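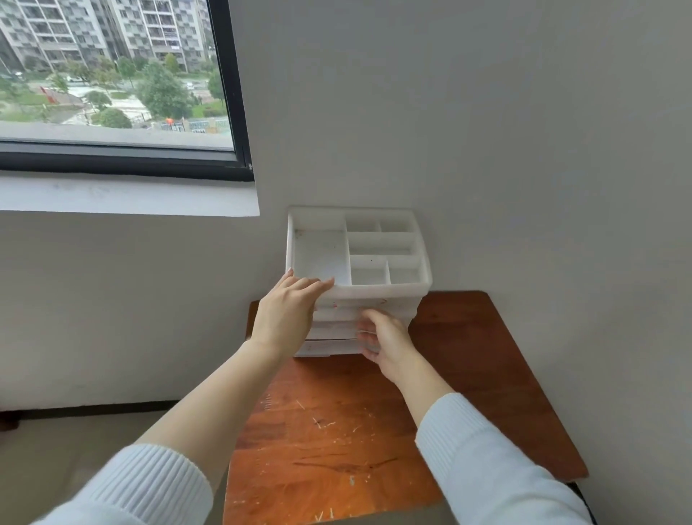
Figure 1. Desktop organizer with open tray and drawers, handled with both hands.

Building a Household Arm, Unit 2: Choosing the Tasks

By Olga Garrido
June
149 shares

Purpose of this unit

Participants in the Jamside home build course will by now have an assembled Kvaran arm, a power supply with a working stop switch, and a control board that responds to the Clokeo software. Unit 2 concerns the tasks the finished arm will be asked to perform in the home. These must be settled before the gripper is cut, as the shape of the fingers depends on them.

Each participant will submit a task sheet listing two objects already present in the home. One should be a container with moving parts. The other should be thin and flat. Objects bought for the purpose are not accepted.

Task A: the container

A desktop organizer of the type in Figure 1 is a suitable choice. The open tray calls for placing small items between thin walls. The drawers beneath it call for pulling in a straight line. A gripper that does one of these well will often do the other badly, and the task sheet should state which has priority.

Before writing any motion commands, carry out the task by hand, slowly, and record what each hand does. In Figure 1 the left hand rests on the upper front edge of the organizer with the fingers curled over the rim, and the right hand holds a drawer front lower down. The course arm has a single gripper. If the hand trial shows that the container needs to be held, the participant must supply a clamp, a non-slip mat or a stop block, and must enter it on the task sheet as part of the build.

Measure the following and enter the results in millimeters:

- overall height, width and depth of the container
- internal width of the narrowest tray compartment
- height of one drawer front
- distance from the arm base to the nearest drawer

The last value may not exceed 400 mm. Beyond this distance the shoulder motor supplied in the Purkier kit cannot pull a drawer without stalling. Participants using a different motor should consult Domingo Salinas before proceeding.

The surface under the container also requires attention. A small table may slide or rock when the arm pulls. Test it by pulling the drawer with a spring scale at the speed intended for the arm. A table in a corner may be set against both walls for support, provided that the elbow of the arm clears them throughout its travel.

Task B: the flat object

Cards, envelopes and thin booklets are accepted. The card should be stiff enough to keep its shape when held by one edge. Decoration is permitted and may be helpful: a sticker on one half gives the camera software a feature by which to judge which way the card is turned. A plain card looks the same after a half turn, and orientation errors will go undetected.

Again, begin with the hand trial. Note where the thumb falls and where the fingers support the card from the side or from behind. Repeat the trial using only a thumb and one finger, which is the closest match to the standard gripper. Most participants find that the card rotates about the contact point. Wider finger pads reduce the effect, and pad width is therefore a required entry on the sheet.

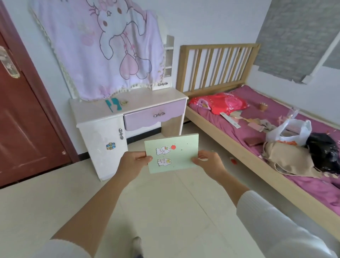
Test procedure

1. Place the object at its marked starting position.
2. Stand clear of the arm and keep one hand at the stop switch.
3. Run the motion at 30 percent speed.
4. Record the outcome as complete, partial or failed. Do not correct the object by hand during a run.
5. Return the object to the mark and repeat until the page of the log is full.

Completed logs and task sheets are to be handed to the instructor before the Unit 3 session begins. Late sheets will be reviewed, but the gripper blanks for those participants will be cut in the following batch.

Comments

pblick_m
Does the 400 mm limit apply with the drawer closed or fully open? My arm reaches the closed drawer with no trouble.

Domingo Salinas
Closed. Measure to the drawer front before it is pulled.

tessaworks
I used a birthday card that folds and it kept opening in the gripper. Switched to a single sheet card and the runs went much better.

rowan_k
Is felt allowed for the finger pads, or only rubber?

Olga Garrido
Either is allowed. Please write the material on the sheet next to the pad width.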